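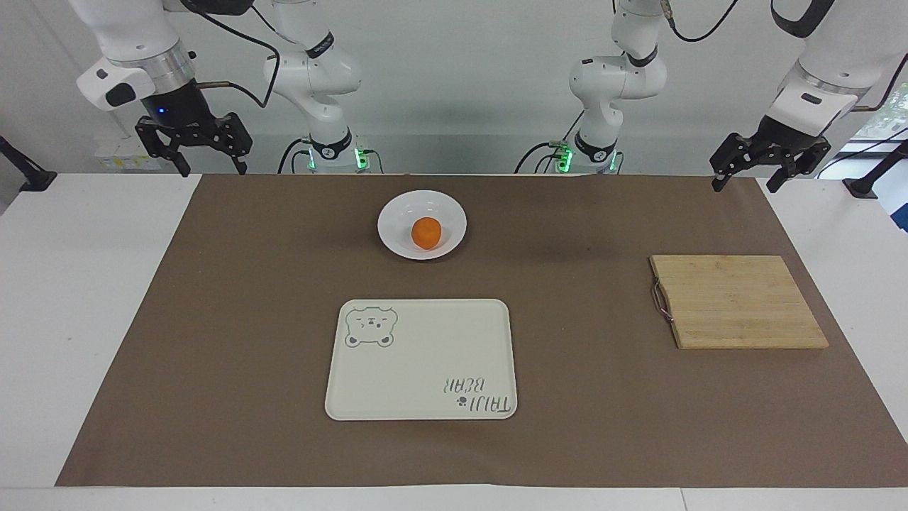 # Tuvirar Webbing and Tape Table

Categories: Haberdashery, Open Data, Narrow Fabrics

Tuvirar is a table of narrow woven goods sold by the meter or by the roll: twill tape, herringbone tape, cotton webbing, polyester webbing, grosgrain and petersham. It has 2,050 rows. Each row is one article in one width and one color. The articles come from 175 product lines.

The table was started by Rochelle Iwasaki for the stockroom at Flirkano, a trimmings shop in Ploltorville, and was later cleaned up so that other shops and home sewers could use it. The current release is dated 1 January 2021.

## Files

- tuvirar_main.csv: all articles, one row each
- tuvirar_colors.csv: color codes and the shade names printed on the roll ends
- tuvirar_changes.txt: corrections, newest at the top

Files are UTF-8 with a comma separator. Decimals use a point. A lot of older supplier sheets used a decimal comma, and these were converted by hand. If you open the main file in a spreadsheet program set to a European locale, import it as text first or the widths will turn into dates.

## Columns

- article: our number, never reused
- kind: twill, herringbone, webbing, grosgrain, petersham
- fiber: as stated by the supplier
- width_mm: measured by us, flat, no tension
- width_label: what the supplier says it is
- thickness_mm: blank for most of the grosgrain
- roll_m: length on a full roll
- color: code, see the colors file
- edge: plain, picot, stitched
- shrink_pct: lengthwise, after one wash
- note: free text

Width and label width don't always agree. Webbing sold as 25 mm is often 24 mm and sometimes 26 mm, and it matters if you're threading it through a metal slider. Use width_mm for hardware and width_label for ordering.

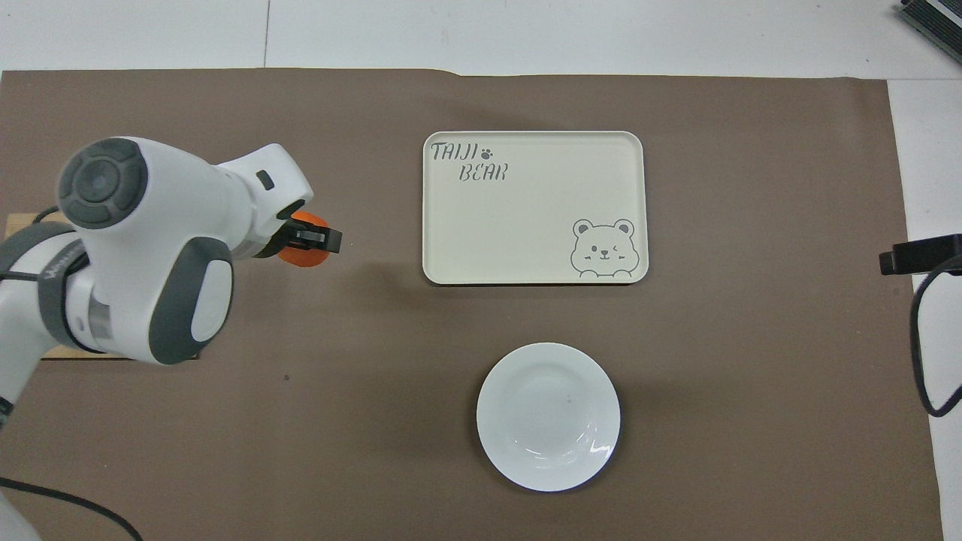 Thickness was measured with a dial gauge at both ends of the cut piece and once in the middle, and the middle value is the one in the table. Soft cotton webbing compresses under the foot of the gauge, so two people can get different readings from the same piece. Treasa Kinsella did all of the cotton and Kieran Phelan did all of the polyester. Don't compare the two groups too closely.

## Shrinkage test

Pieces were cut to 100 cm, marked, washed once at 40 degrees with no softener, dried flat and measured again. Two pieces were tested per article. The figure given is the mean. Undyed cotton twill shrinks the most. Polyester is entered as 0 where the change was too small to read on the tape measure, and left blank where no test was done. A blank is not a zero.

Petersham was not washed. Most of it is sold for hat bands and waistbands and the supplier sheets say dry clean only.

## Known problems

- Black is recorded under three codes (B01, B01a, B9). B01a is the older dye lot of B01. Bernadette Dolan thinks B9 is the same shade from another mill, but we haven't matched them in daylight.
- Fiber is missing for the surplus webbing bought from Jia. It came with no paperwork. Please don't assume nylon.
- roll_m for herringbone was wrong in the March release, where yards were entered as meters. It is fixed now. Throw away any copy you have of the older file.
- No breaking load is given for anything. The table must not be used to pick webbing for climbing, lifting or car restraints.

## Adding rows

Send the supplier's article number, a cut piece at least 30 cm long, and the roll length from the label. Teresa Cullinane enters new articles when there are enough of them to make it worth an evening. We don't take rows without a sample, even from the mill itself. Ribbon with wired edges is out of scope, and so is elastic.

## Use

Free to copy and change, for shops and for private use. Keep the article numbers as they are if you pass it on. Color names belong to the mills that use them.

We use cookies to remember your settings and count visits. By continuing to browse you accept this. Accept | Settings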